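August
By the Features Desk
Filed under: Work & Money > Odd Jobs
Search this site Go

What the office leaves behind

She asked me not to use her name, on the grounds that half the county owes her a favour and the other half thinks she stole their chairs. For seventeen years, by her own uncertain reckoning, she has been emptying offices for a living. When a firm folds, shrinks, merges or decides that everyone would be happier working from the spare bedroom, somebody has to come and take away the desks. In this part of the world, that somebody is usually her, in a van with Telisside Clearances on one side and the ghost of a bakery on the other.

We meet at her unit at 7 in the morning, a time she chose and I agreed to without thinking. She is on her second bacon roll. I am offered a choice of 57 swivel chairs and pick one that sinks slowly through the whole of our conversation, so that by the end I am interviewing her knees.

"They all do that," she says. "The good ones go in the first week. What you've got there is the chairs that other chairs look down on."

She fell into the work by accident. She had been the office manager at a firm that sold conservatory blinds, and when it went under she was the last one with keys. The landlord wanted the place empty by the end of the month and offered her a sum in cash which she describes as insulting. She took it, hired a van, and found that the filing cabinets fetched more than her final pay packet would have done, had there been one.

"I thought, hang on. I've been sat in here for years ordering this stuff out of the catalogue at full price. I know what it cost. I know what it's worth. There's a business in between those."

There was, though it has shrunk. Filing cabinets, which once paid her mortgage, are now something she has to be talked into taking. Nice ones go to people who put plants on them. The rest are weighed in for scrap. Big boardroom tables are worse. They were built inside the room, she explains, by someone who was never going to have to get them out, and they are wanted by precisely the sort of firm that already has one.

"I had a table last winter, lovely thing, walnut, seated enough people for a wedding. I rang everyone. I rang a convent. In the end it was cut up for shelves and I had to go and sit in the van."

What does sell, I ask.

"Kettles," she says, without a pause. "Coat stands. Whiteboards, if they've been looked after, which they never have. Fridges. Anything with a lock on it, even if there's no key. People like the idea of a lock."

She has views on keys as well. The key to any desk drawer, she says, is in another desk drawer, which is also locked. At one insurance office she found a biscuit tin with every key to the building in it, each one carefully tagged with a number, and no list. The list, she supposes, was in a drawer.

It is the drawers I have come about, really. I had heard she keeps a collection. She is cagey about this at first, and wants it understood that anything private goes straight back to the firm or into the shredder, and that she has a signed form for every job. But after the roll is finished she takes me to the back of the unit and pulls out a plan chest, and in the plan chest, sorted by type, is what I can only call the archaeology of people pretending to be busy.

There is a drawer of takeaway menus. There is a drawer of single earrings and one of reading glasses. There is a drawer of leaving cards, bought and signed and never handed over, which I find almost unbearable and which she finds very funny. ("This one's got everybody on it. Even the warehouse. And then I suppose he just didn't leave.") There is a drawer of notices, and these are her favourites.

"You can tell how long a place has got left by the notices in the kitchen," she says. "When it's going well there aren't any. Then you get one about the milk. Then there's a longer one about the milk. Then somebody laminates one. Once they're laminating, I start looking out for the phone call."

She lets me read a few. One asks whoever is taking the teaspoons to consider how they would feel. Another announces that the dishwasher is a shared responsibility, and beneath it in biro a colleague has added that so was the Christmas bonus. The longest comes from a firm called Skarkar, which made software for booking squash courts, and runs to both sides of the sheet on the subject of the microwave. It has a heading, subheadings, and a section on fish.

"Lovely office, that," she says. "Beanbags. You can't give away a beanbag."

The Skarkar job was one of the big ones. It took her 5 days and left her with 200 branded water bottles, which she has been giving to school sports days ever since. There are children all over the county, she tells me with some pride, who think Skarkar is a kind of drink.

I ask if it's sad. I had meant to build up to the question, but the chair had reached a height at which it was hard to be subtle.

She thinks about it for longer than I expected. "It's sad when they're still in there," she says. "If I turn up and there's one person left, that's sad. They always want to help. They tell you who sat where. There was a chap at Sekiguchi, the piano importers over towards Plirik, and he walked me round every desk as if he was introducing me. This is accounts, this is accounts, this one was sales but she moved over here for the radiator. And they're all empty. I said I'd got everything I needed and he said, well, you haven't seen upstairs."

Did she see upstairs?

"Of course I saw upstairs. I'm not a monster. I had a cup of tea up there."

The worst part of the trade, in her opinion, is that people believe there is a fortune in it. Firms ring her up having looked at what they paid for things and knocked off a bit for wear. She has had to break it to finance directors that the reception sofa, bought in a good year, is now worth slightly less than the cost of carrying it downstairs. One of them cried. One told her it was Italian. She said that in that case it might like to walk.

Electrical stuff is its own headache. Offices shed monitors the way dogs shed hair, and most of the old desktop machines that come through her unit have to be wiped and certified before anyone can so much as look at them. She sends those on to a workshop she trusts, and what they can't mend gets taken apart. The printers she regards as a personal enemy. "A printer knows when it's being moved," she says. "It's saved a bit of ink for you."

And then there are the plants. She was never supposed to take plants. Her terms say furniture and fittings, and a rubber plant is neither. But a plant in a dead office has generally been left for some weeks with the heating off, and she cannot, she says, be the person who puts it in the skip. Her house is now mostly leaves. She got a weeping fig from a solicitor's that had been there since before the partners were partners, and it has dropped every leaf twice out of what she believes to be spite. A yucca came from a debt collector's and has never given her a moment's trouble.

I wonder whether she has changed how she keeps her own desk. She doesn't have one, it emerges. She does the books at the kitchen table, next to the yucca, and she keeps her paperwork in a carrier bag. After all those years of opening other people's drawers she has decided against owning any.

"My daughter says I should get a proper set-up. A little office in the box room. And I think, no, because one day some woman's going to come round with a van and find my menus."

She does have one rule for the rest of us, which she offers without being asked while looking for the forms she needs for her next job. Clear out the bottom drawer. Leave the top ones, they're respectable, everybody's got a stapler. It's the bottom one that has the spare tights, the job application and the birthday card from the person in dispatch. She would rather not meet us that way.

The next job is a firm of surveyors above a shoe shop. She has already been in to quote. There are stairs, there is a boardroom table, and there is a notice in the kitchen about the milk, with a second notice underneath it replying to the first. She gives them until spring for the rest of the building.

She helps me out of the chair, which takes both hands, and asks if I'd like to buy it. I say I have nowhere to put it. She says that is what they all say, and knocks a fiver off.

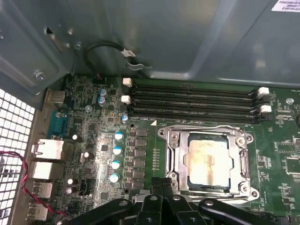

One reader writes to say that the bottom drawer rule came too late for her: she went back for her things after the redundancies and found the drawer had already been emptied into a box and labelled "misc", spare shoes, half a Toblerone and all. She would also like it known that the teaspoons were never her, and that in her old office the notice about them was put up by the man who had them.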